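Trellcombe Hobby Room Gets Its Table Back, Mostly

October 26, 2023

The sorting table in the back room of the Trellcombe makers' hall has reopened to members after two weeks of tidying, a job first announced as an afternoon's work.

Hussam Kanaan, who drew up the new rules, says the old ones ran to 35 lines and were obeyed by no one, including him. The replacement has five. Small parts go in a compartmented box. Anything being worked on goes in a tray. Trays are told apart by color, a point on which the membership debated for most of an evening before settling on whatever colors the shop in Drikalstead had left.

"People feel strongly about pink," Kanaan said. "I had not known this."

The gray wood-grain top has been wiped down and will stay in use until at least December, when members vote on replacing it. A quote from Belero, the furniture firm, was read aloud at the last meeting and received in silence.

Paint remains a sore subject. Members are asked to do their spraying outdoors, a request also made last year and the year before that.

The orange box has so far attracted the odd black item and one dark green-and-black object. Its many other cells await donations, preferably sorted ones.

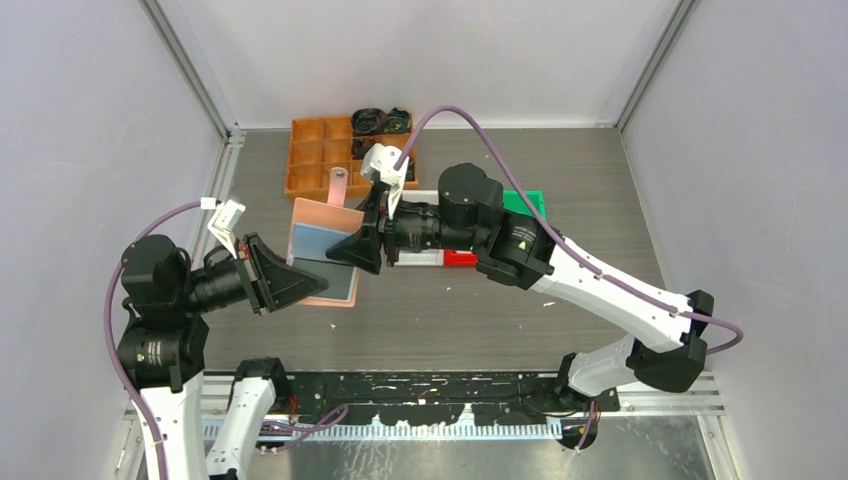 Opening hours

The room is open from 2 to 8 on weekdays. Keys are with Hjaltadóttir at the front desk, who would like the spare one returned. Trays left out overnight will be emptied into the lost property drawer, where the previous contents of the table already live.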